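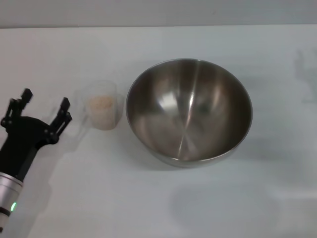 2/12/22

Flalwood test kitchen notebook, flatbread crackers, batch 17

Oven check first. Set to 350, probe read low again on the left side. Rotated the trays at the halfway mark and will keep doing so until the Horgan tech has looked at the element.

Flour is the new Ulik whole wheat, opened today. It drinks more than the old bag. Dough was stiff at 65 percent water, so I went to 67 and it rolled out fine. Rested 20 minutes under a towel. Next time try 30, edges still pulled back.

Salt: 2 percent of flour weight. Tastes right to me. Whoever is in Monday, please try one before reading my notes on the bag.

Mixing by hand for now. The stand mixer overworks anything this small. A wide steel bowl is plenty; start with the dry stuff, then oil, then water in two pours.
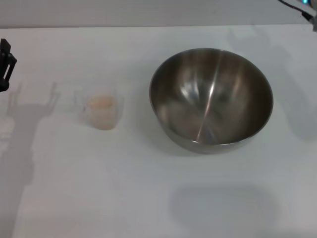
To do

Reorder parchment, one roll left.
Send Trovent the shelf life sheet. They want it in the same layout as June.
Recheck the June crackers for staleness. The bag with the bad seal can go.
Batch 18: same water, longer rest, roll one notch thinner.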